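Ovdale Housekeeping Workshop: speaker notes, session on shared bathrooms
Posted 27th July by the Ovdale workshop desk

We use cookies to remember your settings. Accept | Manage

Start on time. People will still be finding chairs. Ask them to think of the shelf over their own sink before the first slide goes up.

Opening point. Most shared bathrooms run on one cup. All the brushes go in it, the heads touch, and the toothpaste ends up wherever there is room. In the house on Juška Street there were 8 people and one cup until April. They changed to baskets that month and have kept them.

Say what we mean by a basket. Small, plastic, mesh sides. Mesh matters in a bathroom because air gets through and water does not sit in the bottom. A solid tub needs wiping out every few days. A mesh one can be rinsed under the tap and put back.

Color is the label. Paper labels peel and marker rubs off. With a color there is nothing to read, and that helps small children and anyone who takes their glasses off to wash. Let people choose their own color if you can. If two want the same one, flip a coin and move on.

Next slide. Leave it up while you talk about sorting.

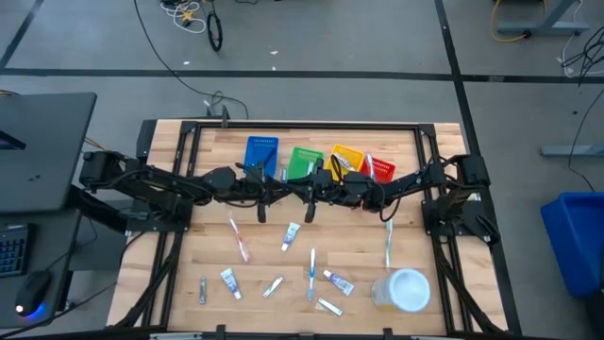

At the Seler session one remark from the floor was that color works fine until guests come, and then the spare brushes go back in a cup by the sink. Fair point. The answer we gave was to keep one basket for guests and leave it empty between visits.

Back to sorting. Blue, green, yellow, red, in a row along the back, and the loose things out in front where you can get at them. Toothbrushes first, since they are the items people mind sharing. Toothpaste second. Decide before you start if each person has a tube or the house has one. If it is one tube for the house, it needs its own spot.

Brushes lying down or standing up? Both turn up on the slide, one lying across the yellow basket and one upright in the red. Standing is better for drying. A low basket will not always hold a brush up, so try it before you buy a full set.

Exercise, around 60 seconds. Pairs. Each person names 3 things on their bathroom shelf that belong to somebody else. Take a few answers, then go on.

Costs, if asked. Judis sells the baskets singly and in sets. Do not quote a price, it changes.

Close with the handout. Spare copies are in the box by the door.

Get the Ovdale newsletter. Enter your email to subscribe. You can unsubscribe at any time.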